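SUVLOW SALVAGE RUN - Player Guide
Section 4: Setting up a two-ship game

Read this before you start a 2 player game. Single player people can skip to section 5.

Before you start

1. Unzip the whole folder. Don't run it from inside the zip, saves won't stick.
2. Plug in both pads first, THEN start the game. It only looks for pads once.
3. Title screen, press F2. Two Ship menu comes up.
4. Pick a pilot for each side. Quartey is fast with a weak hull. Ultus is slow, big cargo bay, turns like a barge. Same pilot on both sides is fine, player 2 just gets the green trim.

Note: keyboard plus one pad works too. Keyboard is always player 1. Can't be swapped in this version, sorry.

Setting the match

5. Choose a map. Verkivby Belt is the one to learn on, wide lanes and not many mines.
6. Set fuel. Default is 400 per ship. Drop it if you want short games.
7. Set the tow line. Short line = better control, long line = more cargo but it swings. Leave it on short for your first few goes.
8. Shared score ON or OFF. ON means you both work to one target. OFF is a race.
9. Both players hold fire to launch. Let go early and it drops you back to step 5.

CAUTION: changing the map after step 6 resets fuel to default. Check it agian before you launch.

Towing

10. Fly up slow. Anything over 40 on the speed dial and the line snaps on contact.
11. Tap B to hook. Hold B to reel in.
12. Second ship can hook the same cargo from the other side. Do this with the big hulls, one ship won't shift them.
13. Drag it through the station ring and tap B to drop. Cargo has to be all the way in or it doesnt count.

Note: if both ships are hooked and one blows up, the other keeps the cargo and the fuel cost doubles. Drop it if you are low.

CAUTION: don't fire while reeling. Shots hit your own line.

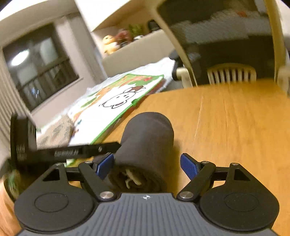
Page 59

Saving and quitting

14. Pause, then Save Match. One slot only, it overwrites the old one with no warning.
15. To load, F2 from the title and pick Resume. Both pads need to be in the same ports as before.

If something goes wrong

Player 2 ship spins by itself: pad stick needs centering. Unplug, plug back in, restart the game.

No sound after pause: press M twice. Known bug.

Error 571 at launch: map file missing. Copy the maps folder over from the zip agin, don't rename anything in it.

Game runs way too fast: turn on Frame Lock in Options.

High scores from two ship games go in their own table, F3 from the title screen. Shared score games don't show pilot names, just the total.

Guide updated 2 January 2026. Section 5 covers the single player missions.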